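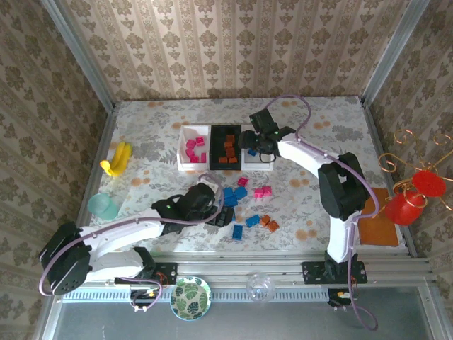

**Chamado 429 - Kit de blocos: peças fora do lugar e pano escorregando**

Estado: em acompanhamento
Aberto por: Leen Awwad
Responsável: Walid Nasrallah
Local: sala Pelupessy, mesa de triagem

**Descrição do problema**

O kit de blocos de montar volta ao armário com cores misturadas. Os recipientes do fundo da mesa são três: caixa branca aberta à esquerda (rosa), bandeja preta no centro (laranja), bandeja branca rasa à direita (azul). Na conferência de novembro, a bandeja preta tinha blocos azuis por baixo dos laranja. Segundo problema, possivelmente ligado ao primeiro: o pano florido desliza sobre o tampo e arrasta a bandeja rasa.

**Registro**

09:10 - Leen Awwad
Kit 493 esvaziado e separado de novo. Nenhuma peça danificada. Os encaixes dos blocos azuis estão mais apertados que os dos outros; dois vieram presos um ao outro e foram soltos à mão.

09:35 - Walid Nasrallah
Favor informar se a mistura acontece na mesa ou no transporte até o armário. A bandeja rasa tem borda baixa e já perdeu peças no carrinho.

10:20 - Leen Awwad
Nos dois. No carrinho, os azuis passam por cima da borda e caem na bandeja vizinha. Na mesa, o erro aparece quando a triagem é interrompida com rosa, azul e laranja ainda espalhados no meio do pano e alguém recolhe tudo de uma vez.

11:05 - Samira Qaisi
Testei fita dupla face sob o pano, nos quatro cantos. Segura, mas deixa cola no tampo. Removida com álcool. Sugiro manta antiderrapante cortada na medida da mesa.

11:40 - Walid Nasrallah
Manta aprovada. Pedido 521 feito à Relden. Até a entrega:

1. Alisar o pano antes de colocar os recipientes.
2. Encostar os três recipientes lado a lado, no fundo, na ordem rosa, laranja, azul.
3. Interrompida a triagem, deixar as peças soltas onde estão. Não recolher em lote.
4. Transportar a bandeja rasa separada das outras, em viagem própria.

14:15 - Jad Karam
A banana amarela de brinquedo e o copo verde-azulado translúcido não constam da lista do kit 493. Entram no inventário ou vão para outro armário?

14:30 - Walid Nasrallah
Pertencem ao kit de formas. Podem ficar na lateral esquerda da mesa durante a triagem, mas voltam para a caixa deles no fim do turno. O tapete marrom-alaranjado fica na mesa.

16:50 - Leen Awwad
Kit transportado conforme o item 4. Conferência no armário sem mistura de cores. O pano ainda desliza na borda da frente.

**Pendências**

- Instalar a manta quando chegar (Samira Qaisi)
- Trocar a bandeja rasa por uma de borda alta, se houver no estoque (Jad Karam)
- Refazer as etiquetas de cor do armário - a do azul está ilegível (Leen Awwad)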